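Spent Monday on our business listings. Writing it up here in case another small shop is putting off the same job. 1/

We're Skoltix. We had 2 locations showing up in local search, Irner Street and Skirkden, and both listings were a mess. Old hours, an old phone number, a category we never picked. 2/

First thing I fixed was the hours. Customers were driving to Skirkden at 5 p.m. and finding the door locked, then leaving a one-star review. Fair enough. 3/ 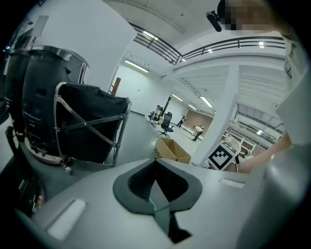 *Tall black unit on the left, gray plastic up front.*

Next was the name. Somebody had added "best prices" to the end of ours years ago. I took it out. Your listing name should match your sign — nothing more. 4/

Then reviews. There were 16 with no reply. I answered every one, two or three sentences each, no copy and paste. The bad ones took the longest. 5/

We run our listings through Kobzar, which pushes one set of details out to the map and directory sites. It saves time, but check the results yourself. It had our Irner Street suite number wrong on two of them. 6/

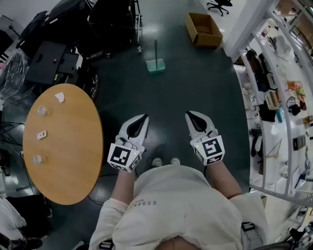

Listing photos were the last job. Ours were old and mostly of the parking lot. I'm replacing them with plain indoor shots and going through each one at full size before it goes up. Small print gets missed on a phone screen. "ESSENT" on the white top is easy to skip past, and so is an old price on a shelf tag. 7/

Numbers, for anyone who wants them: 1,698 listing views last month, and very few calls. I'll look again at the end of July and post what changed. 8/

Still to do: holiday hours, and the duplicate Skirkden listing that I've reported twice now. 9/9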